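How do adverts for creams and shampoos work?

Walk into any chemist's and you will find shelves of shampoo, hand cream, face wash and lip balm. Many of them do nearly the same job. The companies that make them want you to pick theirs, so they pay for adverts. This page explains what the adverts say and how to check it.

What is a claim?

A claim is something an advert tells you about a product. "Cleans your hair" is a claim. So is "makes your skin feel softer". Some claims can be tested and some can't. If the label says a cream has no perfume in it, a scientist can find out whether that is true. If it says the cream is "gorgeous", there is nothing to test, as people have different ideas about what is gorgeous.

In the United Kingdom there are rules about this. An advert must not mislead people. If a company makes a claim that can be tested, it should have proof before the advert comes out.

What does "70% agreed" mean?

Suppose a shampoo called Neris has an advert that says "70% agreed their hair felt smoother". At the bottom, in very small letters, it says "of 24 people". Seventy per cent of 24 is around 17 people. That isn't very many.

Now suppose another shampoo, Ukel, says the same thing but asked 242 people. A bigger group usually gives a better idea of what most people would say. Look for the small letters and find the number.

It also helps to know what the people were asked. "Did your hair feel smoother?" is a question about feelings. Nobody measured the hair. And smoother than what? It might mean smoother than before they washed it, and most shampoos would manage that.
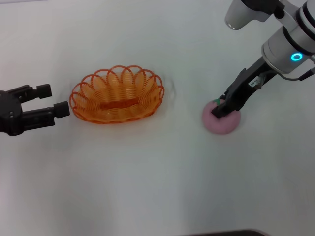

A reader in Year 5 wrote in to ask whether the people in these tests get the shampoo for free, and whether that would make them say nice things about it. They often do get it for free. It could make a difference, and so could knowing which company is asking. A careful test gives some people one shampoo and some people another, in plain bottles, so that they can't tell which is which. This is called a blind test.

Words to watch for

Natural. This sounds healthy, but it doesn't tell you much. Lots of natural things are good for skin and lots are not. Stinging nettles are natural.

Up to. "Lasts up to 24 hours" means 24 hours is the most you should expect. It could be less.

Helps. "Helps to keep skin soft" is a smaller claim than "keeps skin soft". Other things might be helping too, such as drinking water or wearing gloves in cold weather.

New. Sometimes the recipe is new. Sometimes it is only the bottle or the smell.

Are the pictures in adverts real?

Most start as real photographs, but they are often changed on a computer. Spots can be taken away and hair can be made thicker. Before the photograph is taken, the model may have spent hours with a hairdresser, and there will be bright lights to make everything shine. So if you don't look like the person on the poster, neither does the person on the poster when they get up in the morning.

There are limits to this. An advert for a cream that is meant to make skin smoother should not use a computer to smooth the skin.
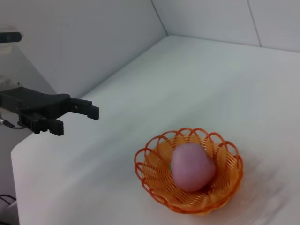
A black gripper with its two fingers held apart.

Why does the bottle matter so much?

You can't try most things before you buy them, so the bottle has to do the talking. Green often makes people think of plants. Gold makes people think of something expensive. A heavy jar with thick sides can look as if it holds more cream than it does. To find out how much you are getting, look for the number followed by "ml", which stands for millilitres.

Try it yourself

You will need a grown-up's permission and 5 bottles or tubes from the bathroom.

Write down one claim from each label.
Put a T next to the ones that could be tested.
Put an F next to the ones about feelings.
Look at the back for small print and copy it out.

Then make up your own product. Ours was a soap called Drotero. Write one claim for it that could be tested, and say how you would test it.

New words

Claim: something an advert says about a product.
Mislead: to make someone believe a thing that isn't true.
Small print: the tiny writing that gives extra details.
Blind test: a test where people don't know which product they have been given.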